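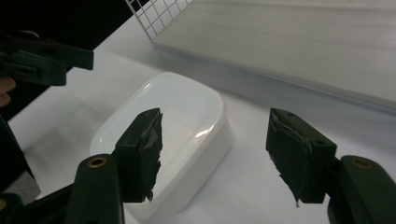 Two dark green gripper fingers with torn black foam on both of the pads.

How do grown-ups get their jobs?

Have you ever wondered how the person who drives your bus came to be the person who drives your bus? Or how your school found its cook? Every single one of them had to find out that a job was going, ask for it, and be picked. It's a bit like a treasure hunt, with forms!

Let's follow one job all the way from the very beginning. We'll use a job at the library in Drondcombe, where they need a new library assistant.

First, somebody notices a gap

Jobs don't pop out of thin air. A job begins when there is work to do and not enough people to do it. Maybe someone has retired (stopped working because they are older and ready for a rest). Maybe someone has moved to a different town. Or maybe the library has become so busy on school holiday mornings that the queue goes right back to the dinosaur books.

The library belongs to the council. A council is a group of people who look after things everybody in an area shares, such as parks, bins, street lamps and libraries. The manager asks the council whether there is enough money to pay a new person. If the answer is yes, off we go!

Writing the advert

Now the library has to tell people about the job. It does this with a job advert. You might have seen one in a shop window, with "Staff wanted" written on it, but lots of them are on websites too. When a job is open for people to ask for, it is called a vacancy. That comes from the same old word as "vacant", the one you sometimes see on a toilet door. It just means empty and waiting!

A good job advert answers the questions you would ask if you were thinking of doing the job yourself. Our library advert might look like this:

Library assistant wanted, Drondcombe Library
You will help visitors find books, put returned books back on the shelves and run story time for under-fives.
Hours: 28 a week, including some evenings.
You should be friendly, tidy and good at listening.
Please apply by 5 o'clock on the last day of April.

That last line is called the closing date, or the deadline. It is very important. If you send your form in late, the library probably won't read it, even if you would have been the best library assistant in the world. (So next time a teacher tells you when your homework is due, think of it as practice.)

There's usually a longer list as well, called a job description. It sets out all the different bits of the job, even the dull ones like ordering printer paper. Reading it properly is a very good idea, because you might find out that the job has a lot more printer paper in it than you thought.

Asking for the job

Asking for a job is called applying, and a person who applies is an applicant. Most applicants fill in an application form or send a CV.

CV is short for curriculum vitae, which is Latin and means something like "the course of my life". Don't worry, it doesn't have to include your whole life! Nobody needs to read about the time you were sick on a ferry. A CV tells the story of what you have learned and what you have done, such as:

- the schools or colleges you went to
- exams you passed
- jobs you have had before
- things you are good at, like speaking another language or mending bikes

Everything on it must be true. If somebody writes that they speak Spanish and then a Spanish visitor walks up to the desk, they are going to have a very awkward morning.

Making a shortlist

Suppose lots of people apply. The manager can't talk to all of them, so a few people sit down and read every form carefully. They look at the list of what the job needs and check which applicants match it best. The ones they choose go on a shortlist. For our library job, the shortlist has 4 people on it.

The readers have to be fair. In this country there are laws about it! You can't be turned down because of the colour of your skin, your religion, or because you are a man or a woman. If an applicant has a disability, the employer should think about what would help, like a ramp at the door or a form in large print. The question that matters is whether the person can do the work well.

The interview

This is the part that makes people's tummies flutter. An interview is a meeting where the employer asks questions and listens to the answers. There may be two or three people asking, and together they are called a panel.

At the library they might ask:

What would you do if a child was lost?
How would you help somebody who has never used a computer?
Which book would you choose for story time, and why?

Sometimes there's a task too. Our applicants might be given a trolley of muddled books to put in order, or be asked to read a story aloud. Somebody applying to be a baker at Juvgate could be asked to bake a loaf, and I'd like to be on that panel, please.

The applicants can ask questions as well. They need to find out whether they would like it there. What time does the day start? Who would I work with? Is there somewhere to keep my bike?

Yes or no?

After the interviews the panel talks it over and picks one person. That person gets a job offer. Hooray! They don't have to say yes, though. They can go home and think about it first.

The library will probably ask for references next. A reference is a note from someone who knows how the applicant works, such as an old boss or a teacher. Then comes a contract, a written agreement that says what the worker will do, how much they will be paid and how many days' holiday they get. Both sides sign it.

And the other people on the shortlist? They get a "no, thank you" this time, and it can feel rotten. Almost every grown-up you know has had one. Many of them applied for job after job before they got the one they have now, so ask around - you may hear some brilliant stories.

Words to remember

Vacancy: a job that is waiting for someone to do it
Applicant: a person who asks for a job
Deadline: the last moment you can apply
Shortlist: the people chosen for an interview
Contract: a written agreement between a worker and an employer

Try it yourself!

Make up a job advert for your own home or classroom. Do you need a Chief Hamster Feeder? A Pencil Sharpener in Charge? Imagine your class is the town council of Vikville and it needs someone to look after the duck pond. Write down what the person will do, what they should be good at and when they must apply by. Then swap adverts with a friend, fill in an application for theirs and hold an interview. Seven minutes is plenty of time. Remember to shake hands at the end!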